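4. Preparing the table and the sorting bin

This section is for the Mestgate work table with the white cover sheet and the long sorting bin. Please read section 3 before, where the assembly of the legs is explained.

4.1 Laying the sheet

1. Wipe the table top with a dry cloth. Crumbs under the sheet will show later as small bumps.
2. Unroll the sheet from left to right and press it flat with the palm. The sheet is 140 cm long.
3. Look along the surface from a low position. It should be smooth and without folds.
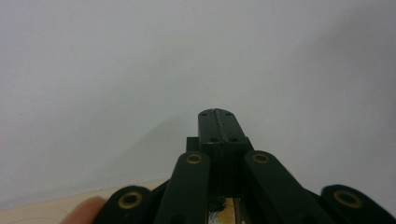 Page 69

4. If a fold stays, lift the nearest corner and lay it again. Do not pull the sheet from the middle.

Note: The sheet does not reach the far side of the table. A strip of light wood stays open there.
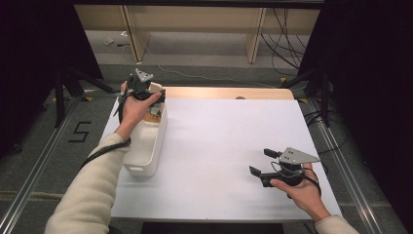 Can I turn the sheet so that the strip is on my side?
It is better to keep the strip at the far side, so your sleeves rest on the sheet and do not rub on the wood.

4.2 Placing the bin

1. Put the bin on the left part of the table, with the long side going away from you.
2. Keep the right part free for the items you are sorting.
3. Check that the bin stands fully on the table top and does not hang over the side.

Caution: Do not load the bin with more than 100 small parts. When it is too full, the walls bend outward and the bin is difficult to carry.
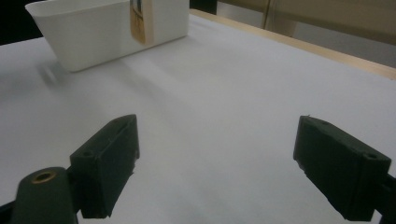 4.3 Emptying and cleaning

1. Take the bin by the handle slots and empty it into the storage box (Ersoy or Wasel, both sizes fit).
2. Lay flat items, for example picture pieces, on the sheet near the front edge before you sort them again.
3. Wash the bin with warm water and a little soap. Do not use a hard brush.

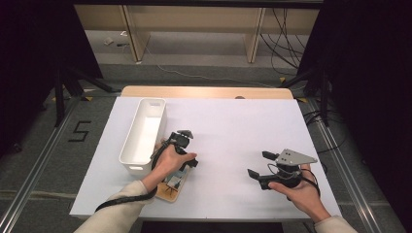 Empty bin on the table, flat picture piece near the front edge.

4. Let the bin dry with the open side down.

For a new sheet, please order part 1586 and write the name of your table on the form.

Text of this section: Svetozár Ondrejka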